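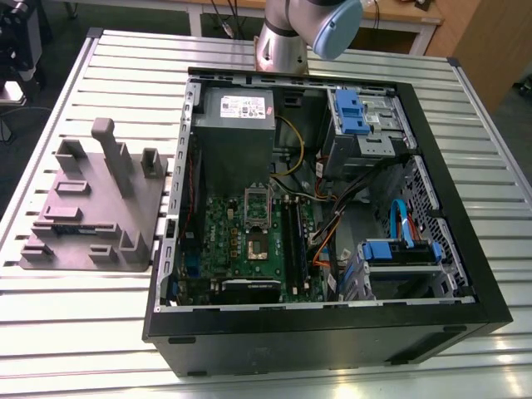

Side panel off, case lying flat on the bench

Old office tower with an empty CPU socket, what should I check first?
Posted by Viorica Barbu

I picked up this tower at the Wimport clearance in June and I'm so excited to get it going again! The power supply, the green motherboard and an expansion card are all still in there, but there's no processor in the socket and the metal bracket is standing open. I've never put in a CPU before. Can I just drop one in and close the lever? Also, do the blue plastic pieces come off? There's one up by the optical drive bay and another across the hard drive cage, and I'd love to get in there and clean out the corners.

Raluca Nedelcu
Oh, these are great to learn on! Before you buy anything, find the model number printed on the motherboard and look up which processors it takes. Then get a flashlight and look at the socket straight on, slowly. If it has pins, they should line up in neat rows, and one bent pin can keep the whole thing from starting. Don't touch them with your fingers. The CPU has to sit flat with no pushing at all, then the bracket goes down and the lever gets firm (scary the first time, but normal). You'll need fresh thermal paste and a cooler that fits too.
Blue plastic in these office cases usually means "you can move this by hand". Try the latch gently before you reach for a screwdriver. And unplug the power cord first!

Stiron2871
had one like this, took me around 90 minutes with cleaning. take a photo of the cables before you pull any. good luck!!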